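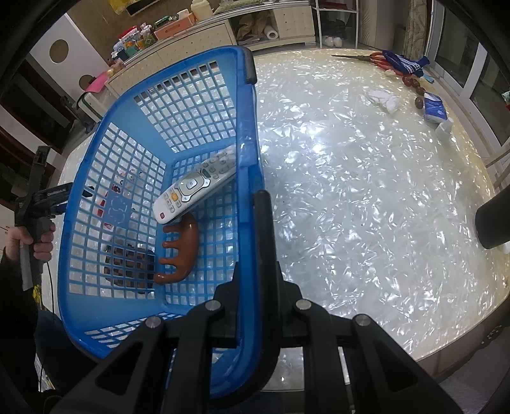 Remote control in a blue plastic basket, the sort of container sold by the stack every January.

The One-Bin Promise

The home organizing business has always sold containers, and lately it has started selling rules to go with them. The rule making the rounds this year is the one-bin method. You pick a room, you put everything without a proper place into a single bin, and at the end of the month you throw out whatever you haven't gone back for. Diser, a mail-order outfit based in Utotdale, will send you the bin, a printed card and a year of reminder emails for 60 dollars. Ellery, its main rival, gives the card away and charges for the phone app.

I tried both, in my own house, over one long November. I came away with a cleaner hallway and a good many doubts.

Start with the claim on the Diser card, which says that a typical household owns 3000 things it never uses. I asked the company where the figure came from. The first reply sent me to the website, where the figure appears again in larger type. The second thanked me for my interest in living lighter. There was no third. Maybe the number is right. Somebody would have to go through a lot of drawers to find out, and what would they count? A box of screws could be one thing or a hundred.

The method has a bigger problem, which shows up in the second week. Things without a proper place are often the things you use most. In my house that meant the scissors, the tape, the phone charger and the good pen. All of them went into the bin, and all of them came out again by dinner. By the logic of the card this made them winners and they had earned a permanent home. I gave them one, in a kitchen drawer, and within days they were back on the counter, where people could reach them.

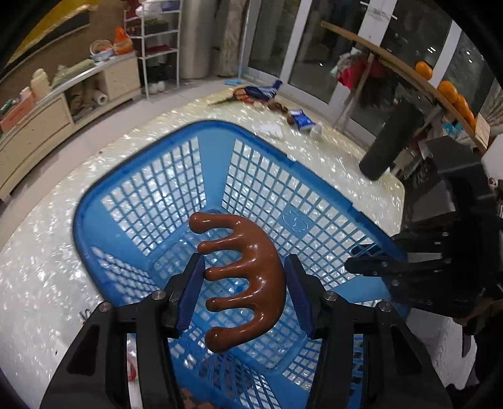 What happens to things you only need once a year?

Under the rules they get thrown out with everything else left at the end of the month, unless you set them aside before you start.

Ellery handles this a little better. Its app lets you mark an item as seasonal, and then it leaves you alone until the season comes. The catch is the marking. Each thing has to be entered, given a name and put in a category, and the free version stops at 284 entries. I hit the limit before I had finished the linen closet. The paid version goes up to 1000, a number that sits oddly beside a promise to help you own less.

There is also the question of who does the work. Every sample plan I read assumed one person in charge and a house full of people happy to go along. I don't know that house. In mine, a bin in the living room was taken as an open invitation. Junk mail went in, then a library book, then a sweater. I spent the last Sunday-ish stretch of the month returning other people's belongings to them – the same job I had before, with a container added.

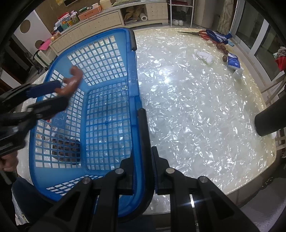 Is it cheaper to skip the kits and use a bin you already own?

It costs nothing and works the same way, and you can write the rules on the back of an envelope.

To be fair to the sellers, they know they are really selling a push. A friend telling you to clear out the spare room is easy to ignore. A parcel with your name on it is harder. Several people on Diser's customer forum said they had meant to sort out a closet for years and finally did it the day the bin arrived. I believe them. I would like to hear from them again in a year, and the forum, which fills up in January and goes very quiet by spring, doesn't offer much help there.

What I never saw in any of the material was a word about shopping. Neither card nor app asks what came into the house that month, or why. It would be an awkward thing for Diser to bring up, given that the catalog packed inside my bin offered a larger bin, a matching lid and a label set. 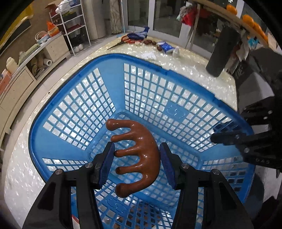

A reader in Gratport, replying to an earlier column of mine on storage, thought I was being too hard on the whole business. Her mother's house took two summers to empty, she wrote, and if a plastic bin and a bossy card had gotten the family started ten years sooner, she would have paid double for them.

I have thought about that letter more than anything on the card. She may be right about the starting. My hallway is still clear, and I walk through it every morning without stepping over boots. The Diser bin is in the garage now, under the paint cans, and the reminder emails come at seven in the morning on the first of the month. The latest one has a discount code for a second room.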